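Bresari Refurbishing, Bench Room
Desktop tower inspection checklist, with comments
8 August 2026 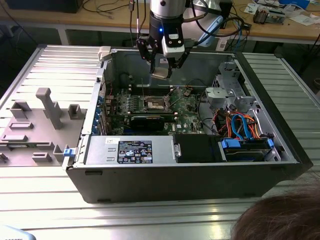

Fill in one sheet per tower. Write OK, FIX or N/A against each line and add a comment if the answer is FIX. Comments from this round are left in so the next shift can read them.

Before opening

1. Power cord unplugged and taken off the bench. OK.
2. Power button held down after unplugging. OK.
3. Wrist strap clipped on and tested. FIX. The clip on the second strap is weak. Replacement ordered from Clekico. Use the other one until it comes.
4. Tower laid on its side with the open side up. OK.
5. Side panel laid flat on the bench, clear of the edge. OK. Please stop standing panels on the floor against the bench legs. One got stepped on in February.

Inside the case

6. CPU socket checked with a flashlight for bent pins or dirt. To be done on every Dell board, including ones that came in working.
7. Socket lever moves freely and is not bent. OK.
8. Memory slots free of dust, end clips not cracked. OK. Use the soft brush. Canned air only with the fans held still.
9. Graphics card seated along its full length, bracket end secured. OK.
10. Expansion slot brackets all present. OK. If one is missing, take a spare from the Skirover bin. An open slot lets dust in and people put their fingers through it.
11. Drive cables not pinched by the drive cage or the side panel. FIX on 2 towers. Cables had been pushed under the cage edge. Rerouted, no damage to the jacket.
12. Hard drive carrier latched. OK. The blue latch should click. If it only slides, pull the carrier out and start over.
13. Power supply label readable. OK. Copy the model number onto the sheet before you close up.
14. Power supply housing closed, screws in place. OK. We do not open power supplies here. A bad one goes in the Sakalauskas pickup crate, taped and marked.
15. No loose screws in the case. FIX on one tower. Screw found under the board after tilting. Tilt and listen every time.

Bench and floor

16. Walkway behind the bench clear, 40 inches minimum. OK.
17. Cut zip ties and packing scraps in the bin. FIX. Swept up during the check.
18. Fire extinguisher gauge in the green. OK. Tag is current.

Closing up

Count the screws in the tray against the sheet before the panel goes back on. Hook the panel in first, then swing it shut and check that the latch has caught. Leave the tower standing upright for 20 minutes before the power test if it came in from the cold dock.

Sheets go in the tray by the door. Items marked FIX stay open until somebody initials them.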